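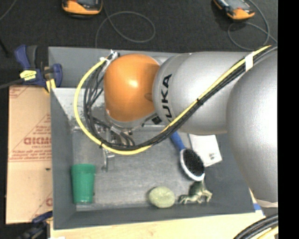

Subject: Re: [skudari-users] Moving the list

On 2020-09-07, a subscriber wrote:

> I see we are to be moved off Gradine and on to a forum. Has anybody asked whether we want badges and a weekly digest? I have been reading this list by email since May and would like to carry on.
>
> Also, the archive search still can't find anything containing a hyphen.

I did ask. Of the 60 subscribers, 7 replied, and two of those were out-of-office messages. One was a long and rather good piece on how to bleed a radiator, meant, I think, for another list.

The facts, such as they are:

- Gradine will stop hosting us in 30 days.
- Custitier will take the list as it stands, plain email, no badges.
- Fitzgerald offer the forum. It has 13 kinds of notification, all switched on.

I lean towards Custitier. Their sign-up page looks as old as ours, which I found soothing.

The hyphen bug will come with us whichever we choose, as it lives in the archive files. Please search for half the word and hope.

Objections to the list, please, and trim your quotes. Some of you are replying to the whole of last spring.

List admin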